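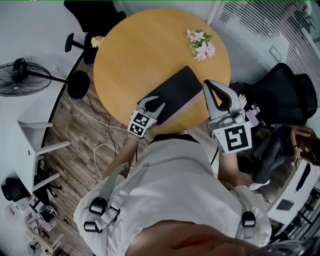 What is changing for owners of the Jerau phone?
Starting in March, they can have a worn battery replaced at any Nikasgate store while they wait, without booking and without mailing the phone away.

TICONA, September 21, 2018 - Phone maker Nikasgate will move battery replacement for its Jerau handset out of its central repair shop and into all 16 of its own stores next year. The change covers every version of the Jerau sold so far, including phones that are out of warranty.

Under the current system, a customer hands in the phone at a store or sends it by mail. The phone goes to the repair shop in Ticona and comes back a few days later. Nikasgate said the wait was the most common complaint in its customer surveys over the past two years.

The company tested the new service at two stores earlier this year. Staff replaced 971 batteries during the test, and 910 of those phones were handed back the same day. Most of the others had a second fault, such as a bent frame or a damaged charging port, and were sent on to the repair shop.

"People can live with a scratch on the back, but they can't live with a phone that dies at lunch," said Lwazi Mabaso, head of customer service at Nikasgate. "They asked us for a quick swap at a counter, and we now have the parts and the trained staff to do it."
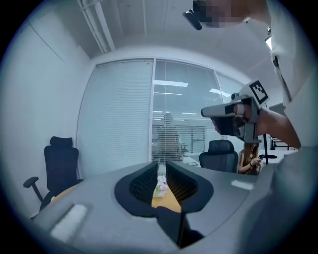
A white-walled office with a light wooden tabletop.

Each store will have at least two employees certified to open the Jerau and fit a new battery. Training starts this fall and is led by Laurențiu Enache, who manages the Ticona repair shop. The shop will stay open and will keep handling screens, cameras, water damage and main board faults.

Customers will not have to erase their phones before a battery swap. Nikasgate still recommends making a backup first. The SIM card and memory card should be taken out and kept by the owner.

Along with the store service, Nikasgate is adding a battery page to Cistix, the system software used on the Jerau. The page shows the present capacity of the battery compared with when it was new, the number of full charges, and a short message when a replacement is advised. It will arrive as a free update before the store service begins. Owners who do not want the message can turn it off in Settings.

"The old battery screen gave you a percentage and that was it," said Jhosep Cuadros, product manager for Cistix. "A phone can say it's fully charged and still have a tired battery. We wanted that to be easy to see." 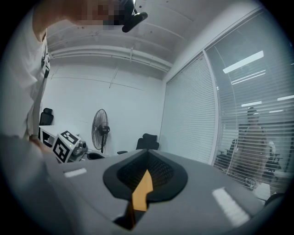 Gray hand-held gripper, with a person in a white short-sleeved shirt standing nearby.

Replacement stays free for phones under warranty if the battery has failed in normal use. Prices for other phones will be posted in stores and on the Nikasgate website ahead of the launch. The first 1000 paying customers will also get a screen protector, fitted at the counter at no charge.

Old batteries will be collected in the stores and passed to a licensed recycler. Owners of other brands may drop off used phone batteries too - provided they are not swollen or leaking - but Nikasgate will only fit batteries in its own phones.

About Nikasgate
Nikasgate designs and sells mobile phones and accessories through its own stores and online. The Jerau is its mid-priced handset and runs Cistix.

Press contact: Édgar Huaranga, Nikasgate Communications, Ticona

Related releases
Cistix update adds call blocking and larger text
Jerau now sold in dark green
Nikasgate names Jhosep Llanos as head of retail
Store hours for the holiday season

Get our news by email. Enter your address to sign up for the Nikasgate press list. You can unsubscribe at any time.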